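Robot arms are coming to our returns bench. What happens to the bench people?

Asked by Carys Hopkin in Work & Careers
6 answers, showing the top 3

Hi all, longtime lurker. I work in returns at a refurbishing place near Drutby. Remotes, handsets, little plastic gadgets of every kind. They come back in boxes, we open the battery lid, get the old cells out, wipe the thing down and test it. I've been on the bench long enough that my thumbs have opinions about latch design.

Last week we were told a pair of arms is going in at the end of our line for the battery step. Management used the word "relief" a lot. We have a meeting about it on Thursday, June 11, 2020 and I'd like to walk in with better questions than "are you firing us?" Does anybody work next to these things already? What changed for you — hours, pay, the kind of work? And do they really manage the fiddly lids? I can't picture it.

Asked in: automation, warehouse, job changes

Answer from Khoa Lâm

Yes! We've had them at our shop (Namier, the electronics side) for a while now and I'm one of the three people who look after the cell. I used to do the same job you do, only with more toy controllers.

Lids first. A catch you can push with one thumb is okay. The ones where you have to press and slide at the same time are a pain, and we still pull most of those out and do them by hand. Dark glossy casings are a pain too. We work on a round-ish brown table with a rail curving along the edge that the arms sit on, and the shine off the wood gave us fits until we moved a lamp.

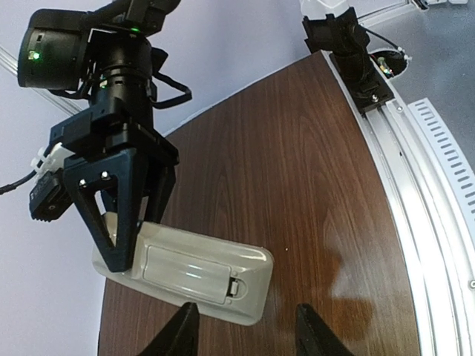 Gray casing in the gripper, lid side up, latch at the right end.

What changed for me: I sit less, which I like. I spend a lot of the morning feeding trays and checking whatever lands in the reject bin, and then there's the logging. So much logging. Our first full month we put 1263 units through and I typed a note for every single one that went wrong. If you hate keyboards, ask at your meeting who does that part, because it was never in our job description and it took until the next review to get it added (with a small raise, so do push for it).

The other thing is pace. On the bench you set your own speed more or less, and you chat. With the cell you wait, then everything needs you at once. I was cranky for weeks. It got better when we agreed that one person is "on" the cell for two hours and then swaps out. Write that into the plan early if you can.

Jobs: there were 6 of us on the bench before. Nobody was let go, but two people moved to packing and one of them didn't want to. That's the part I'd ask about, and I'd ask for it in writing. "No layoffs" and "you keep your job" are different promises.

Answer from Callum Farquharson

they told us relief too. it's never relief. update your resume

Answer from Amnuay Bunnag

Callum isn't totally wrong but I'd go to the meeting first, lol. I train new hires on a setup a lot like Khoa's and I'll stick to the practical stuff.

Ask what happens to the batteries once they're out. It sounds like a tiny question and it's the one that ate up most of my first month. Somebody has to collect loose cells, sort them by size and get them into the right container, and on our line that somebody is a person. A cell and a casing are not hard to tell apart on a table, but rolling is a thing, and I've been on my knees under the rail more times than I'd like.

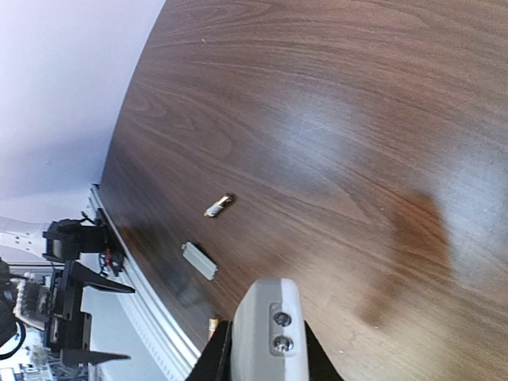
Posted by Amnuay Bunnag | Member, 92 helpful votes

Two small batteries and a light gray block on the wood, that's a pretty ordinary table for us. Whoever is on shift decides which bin the batteries belong in, and I like that we kept that part with people. New hires pick it up in a day.

Ask about training, too. I mean paid hours, on the clock, with the actual machine. Ours was a slideshow at first and it was useless — everyone nodded and then no one wanted to touch the stop button. Now I have every new person stop and restart the arms on day one, a bunch of times, until they quit looking at me before they press it.

And ask who gets called when it jams on second shift. For a while it was me, at home, during dinner. There's a rota now and it pays a call-out rate. Asnakech Beyene on our nights crew fought for that one and I owe her a cake.

I do miss the bench some days. My wrists don't, though.

Good luck at your meeting, Carys! Come back and tell us how it went?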